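The Second Life of the Office Tower

Every spring the same advice goes around: don't throw out the old desktop, take the side off and upgrade it. A little memory, a new drive, and the thing will run for years. I have followed this advice more often than I'd like to admit, and I have my doubts.

Start with the money. The refurbished tower on my bench came from Funham, the surplus dealer out by the Utberg rail yard, where 610 of them were sold off in August. It was cheap. The parts that were supposed to make it useful weren't, once I added shipping and the drive rails I ordered twice. Tetell, which sells upgrade kits for office machines, promises a "ten-minute refresh." I'd like to meet the person with the stopwatch. Ten minutes gets me the side panel, the screws and an argument with the first plastic latch.

To be fair, business desktops are better built for this than most home machines. The expansion cards sit behind one bracket. The drives ride in colored rails and slide out without a screwdriver. Memory goes in with a push, and if it doesn't, you have it backward. I have no complaint about any of that.

My complaint is with the processor. Sellers love to say you can swap it at home, and you can, in the sense that you can cut your own hair. With the chip out, the socket is a field of tiny contacts that a sleeve or a dropped screw can ruin. Put the plastic cover back on if you still have it. I never do.

Then there's the power supply, the part upgrade guides skip. Read its label before you buy a graphics card. A friend at Bittencourt, the repair shop on my street, keeps a shelf of cards brought in by people who didn't, and I contributed one of them.

And what do you have at the end? A slightly faster old computer, with the same fan noise. For spreadsheets it was fine before. For games it still isn't. I do see the case for keeping 890 pounds of metal a year out of the dumpster, which is Bittencourt's own count, but some of that metal is only going to the dumpster by way of my garage.

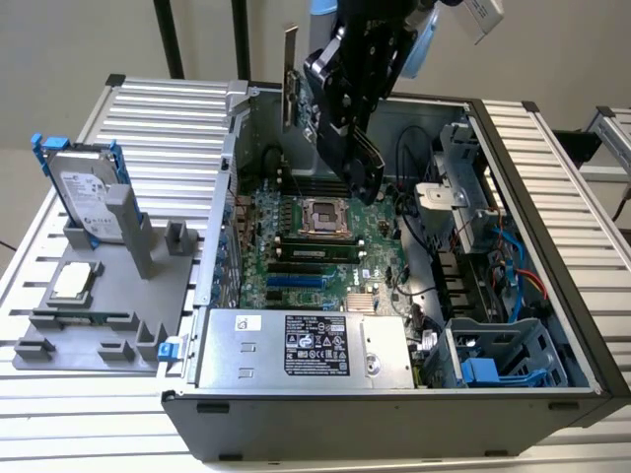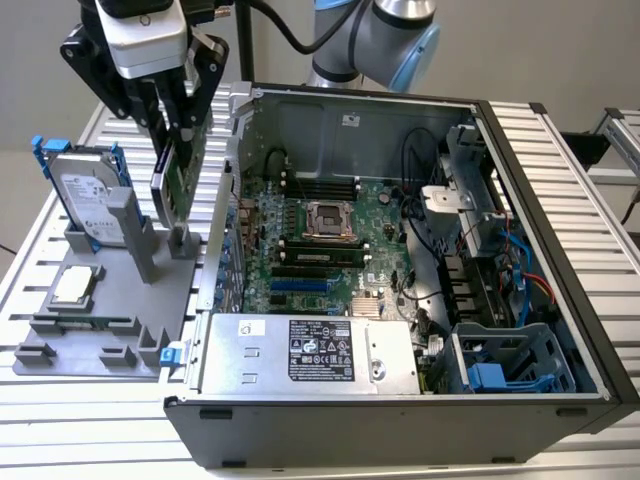
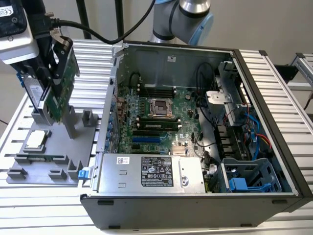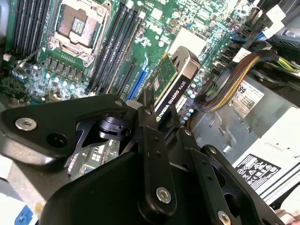

Office tower, side panel off.

Bittencourt takes the opposite view, that a machine with 3 more years in it is worth an evening of anybody's time, and that most of the ones coming over the counter need only memory and a good dusting.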